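Two Arms, One Tray of Clips: A Night at the Gokidska Workshop

By Juniper Kowalczyk
Wednesday, September 1, 2021

If you've walked past the back bench at Gokidska lately and wondered what all the clicking is, well, that's us! A few of us have been putting together a two-armed robot setup in the shared workshop since last December, in between people's bike repairs and the occasional wobbly chair, and this week it finally got far enough along that I think it deserves a write-up in the news column.

We call the thing Telley. There was a longer name at first, but it didn't fit on the sign-up sheet and Telley did, so Telley it is. It's a pair of arms bolted to one metal rail, with a marble tabletop to work on and a frame of aluminum extrusion holding up the walls. The planks on the walls are pale pink and white, and I'm very fond of them (I picked them, so I would be). I've heard the word "beach hut" more than once. I'm taking it as a compliment.

The job we've set for this stretch is sorting binder clips. I know, I know. When I told my sister I was teaching a robot to deal with office supplies she asked if it could do her taxes next. But clips are a terrific thing to practice on! They're small, they're light, they slide when you poke them, and those wire handles flop any way they please. A block of wood sits there and waits for you. A clip gets its handles looped through the next clip's handles and then you're picking up both.

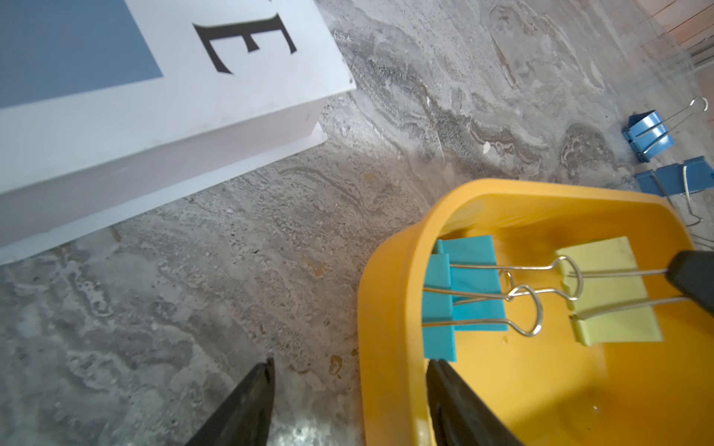

Close-up from the wrist: turquoise and pale yellow-green with their handles tangled up in the yellow tray, two blue ones still out on the floor of the cell.

We spent most of the evening on that kind of tangle. The fingers are quite narrow at the tips, which helps, but you still have to come in at a decent angle or you end up pressing on the wire and getting nowhere. My own habit is to go straight down on everything, like a claw machine, and I've been told (kindly) to stop. Coming in low over the rim of the tray and closing on the plastic part is much better. When I remember.

The small camera down by the gripper was the big addition this summer. Before that we were working from one view of the whole table, and it's a nice view, but a clip handle is a thin little thing and from up there it's guesswork. The close view makes an enormous difference. It also makes every speck of dirt in the tray look like a boulder, so I've started wiping the tray more often.

I should say something about the rail, as people keep asking. We moved the mounts 2 inches over in July so the arms could both get to the middle without bumping elbows, and then had to redo the cables, and then had to redo them again after I routed one where it snagged. Grusico, the surplus shop over by the rail yard, had the extrusion we needed in an offcut bin and let us have the lot for 50 dollars. We went in for two pieces and came out with a trunkful. If anybody wants to build shelves, come find me, there's plenty left.

For the evening's runs we kept score on the whiteboard. Out of 56 tries at moving a single clip to where we wanted it, I won't tell you how many went to plan, mostly for the sake of my pride, but it was better than last time and the second half went a lot more smoothly than the first. The arm on the left seems easier to drive for me. Everybody else likes the right one. We've argued about this over pizza and got nowhere. 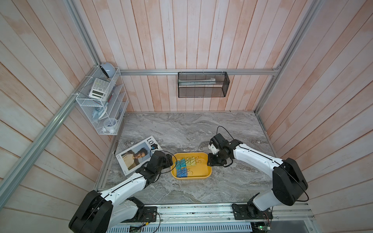
Telley from above, an arm on each side of the tray and six clips in it: four along the top, two blues together in the corner.

I love seeing it from up there, with both grippers right up at the edges of the tray like two people eyeing the last dumpling. The mesh organizer hanging on the rail was a late idea and a really good one, by the way. Tape, a pen, the calculator, all within reach, and I've stopped wandering off across the shop every ten minutes to look for something to write with.

Next up is getting the two arms to share a job properly, with one holding a clip steady while the other does the fiddly part. We've got a rough version written and it's slow, and I mean slow, go-make-a-sandwich slow. After that we'd like to try mixed trays with other things from the stationery drawer. Rubber bands have been suggested. I've voted against rubber bands.

The folks at Atinga, the makerspace across the river, have invited us to bring Telley over for their winter open house, so there's also the small matter of working out how you get a marble tabletop into the back of a hatchback. Suggestions are welcome, and so are strong friends.

If you'd like a turn at the controls, put your name on the sheet by the back bench. You don't need to know any programming, just some patience and clean hands. And if you have old binder clips in odd colors sitting in a drawer at home, bring them along! We're set for blue, but I'd be thrilled with a purple one.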